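Court Watchers Wanted for the Triltholm Hearings
Posted May 2, 2019

Hi! I'm Yamila Henríquez, and I run the court desk at Furketti, a small news site that covers criminal trials the bigger outlets tend to leave after day one. I'm looking for four people to sit in on the Triltholm hearings with me and take notes.

The Triltholm case has a lot of defendants, a lot of lawyers and a paper file so thick the clerk groans when I ask for it. Case 3028 was split in two last November, so hearings now run in both courtrooms at the Rivadeneira courthouse, often at the same hour. I've been dashing up and down the stairs between them and missing half of everything (the bail arguments, mostly, and that's the part families keep emailing me about). 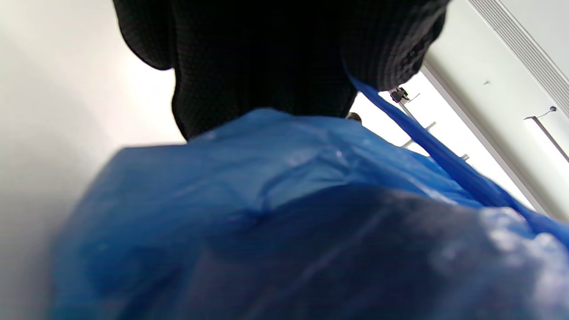 You don't need a law degree or any reporting background. I want people who can sit still, listen hard and write down who said what. If you can spell a name you've only heard once, I already like you! Spanish is a big plus, as a lot of testimony goes through an interpreter and I'd love a second pair of ears.

Pay is 260 a week while court is in session, plus bus fare and lunch. We'll do one evening of training at the Herkard library, where I'll go over courtroom rules, what we can and can't publish, and my slightly fussy system for notes.

You can't take part if you're related to a defendant, a witness or anyone on the legal teams. Sorry, no exceptions on that.

To apply, send me a few lines about yourself and which mornings you're free. Use the contact form on the Furketti site and put "court watcher" in the subject line. I read all of them myself, usually late at night, so give me a few days to write back.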